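Halima Odukoya
@halimaodukoya
February 13, 2019

I've worked the folding room at Himwood for a long time. We wash for hotels, mostly. In July they put in two robot arms from Zemier. People keep asking me how it's going, so I'll write it down.

1/ No one got laid off. Two of us moved off the folding tables. I went to inspection and Ugwu went to the loading dock. He likes the dock. I miss the radio.

2/ The arms do plain towels. Sheets and robes are still done by hand. Our best shift so far was 1,532 towels, people and arms together.

3/ My wrists hurt less. My eyes are tired by noon. Pay is the same, and I think inspection should pay more. I've said that to the manager.

4/ Stains are still our job. The arms will fold a marked towel as neatly as a clean one. I pull it, tag it and send it back to the wash.

5/ The Uvivgate site gets its arms next. If you work there, ask now who gets trained and on which shift. We asked late and the night crew got skipped.

6/ One from the table this morning.
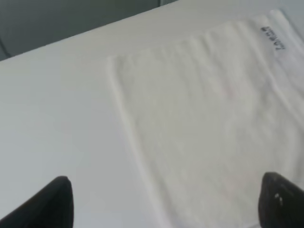

White towel, folded, with the gripper at the table. Faint pink mark near the middle.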